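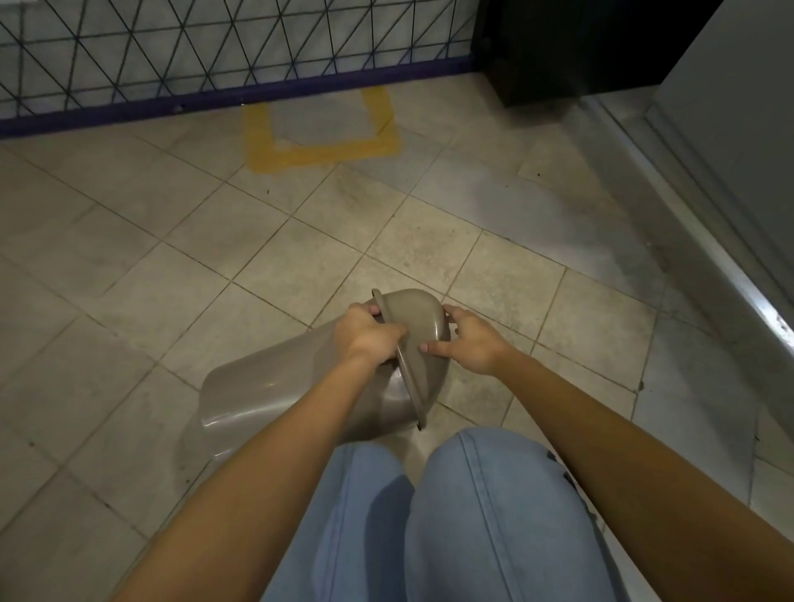
Fig. 4. Handling the grey plastic piece at floor level, with both hands, in front of the taped zone.

4 Setting up for an open day

1. Switch the Bruller arm off at the wall before any cover is handled.
2. Kneel to work on the cover and hold it by the rim and the curved side.
3. Keep the yellow floor tape clear. Visitors stay on the far side of the mesh.
4. Fit the cover, then run the slow demonstration programme once with no visitors present.

Note: the first showing is at 10.30 on Tuesday. Marleny Villanueva holds the key for the control cabinet.

Caution: do not force the clips – spares are part no. 784.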